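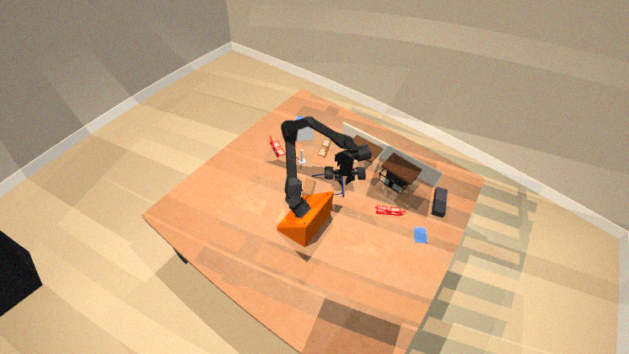 4.2 Do buyback drives reduce gun thefts?

Supporters of the Gavville buyback often cite the 2,514 firearms handed in over its first two rounds. We doubt this number says much about theft. Most guns came from older owners who kept them locked up or had forgotten them, and Ismail's survey of donors found few who had ever reported a break-in. A gun that was unlikely to be stolen does not lower the theft rate when it is melted down.

The police logs are no more helpful. Drendutton, which ran no buyback, recorded 273 stolen firearms in the same period, and its rate fell almost as fast as Gavville's. Jugah credits the fall in Gavville to the gift cards, but his model leaves out the new storage law, which took effect in both towns the December before. When we add it, the buyback effect shrinks to a size we cannot tell apart from zero (Figure 3).

Figure 3. Estimated effect of the buyback on reported gun thefts, with and without the storage law.

Two cautions apply to our own reading. Owners may fail to report up to 2,362 losses across the region, if the Mandagi estimate is right, and we have seen no good reason to trust it. Serial numbers were also missing from many Drendutton reports, so some recovered guns may have been logged twice.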